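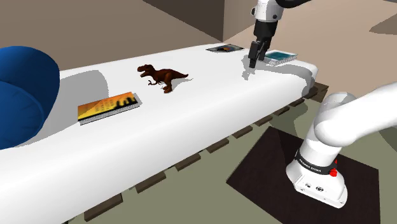
The arm above the white surface, with the books, the blue cushion and the dinosaur.

Home Stories Archive Submissions

THE ATTENDANT AT TILBERG

The post of Attendant at Tilberg carried a room, a bicycle allowance and the care of one arm. I was appointed to it in October, on the strength of a reference from the Mahama depot, where I had looked after lifts.

The Standing Instructions were issued to me in a grey folder. They set out that the arm was to be inspected every 14 days, that its base was to be checked for movement, and that the fingers were to be wiped with a dry cloth and brought together until they met squarely. The Attendant was to enter the results in the book and sign. The Attendant was not to rearrange the articles.

The articles were listed in Schedule 3. There was a cushion, and there were several books, one of them orange, and there was a reddish-brown dinosaur with its jaws open. No purpose was stated for them. The previous Attendant had written "all present" beside the list at every inspection, in handwriting that became smaller over the years, and I saw no reason to depart from the practice.

My first inspections passed without incident. The base was firm on its dark mat. I turned each joint slowly through its range and listened, as I had been taught to listen to a lift, for the point at which the note changes. At the wrist it did change, very slightly. I entered this in the book and applied to the Stamen Office for permission to carry out a calibration.

Permission arrived after two months. It was accompanied by a form, 3133, on which I was to record the position of the fingers before and after the work, and the name of the article used as a reference. I wrote "orange book", considered the matter over my supper, and crossed it out. A book will sit well enough between two fingers that do not agree with each other. Something with an uneven body will not.
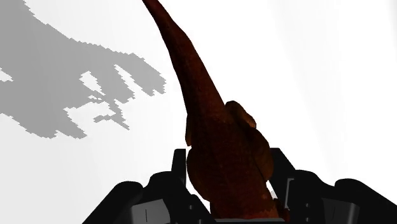 The calibration took the whole of one evening. I released the wrist, reset its zero, tightened it in the order given in the folder, and began again when the second check disagreed with the first. For the reference I had settled on the dinosaur, and on the monitor I could see it from above, with its tail running away from me and a black fingertip on either side of its body, so that any difference between left and right might be judged against the bulge of the thighs. I moved the left finger by the smallest step the controls allowed. I looked again, and moved it back.

By the last check the note in the wrist had gone. I lowered the arm and raised it, and then did so once more, which the Instructions did not require.

The form was returned by the Stamen Office within the week. The measurements were accepted. Against the entry for the reference article, however, an officer had written a query: the Office wished to know whether the dinosaur had been put back in the place from which it was taken.

I went down with a lamp and the folder. Schedule 3 gave no positions. I read the old entries from the beginning – "all present", "all present" – and found, on the inside of the back cover, a single line in the smaller handwriting. "It prefers to face left."

I turned the dinosaur to face left and signed the book.

First published in the Dulta Quarterly, April 29, 2019.

Contact the editors | Copyright Dulta Quarterly, all rights reserved | Back to top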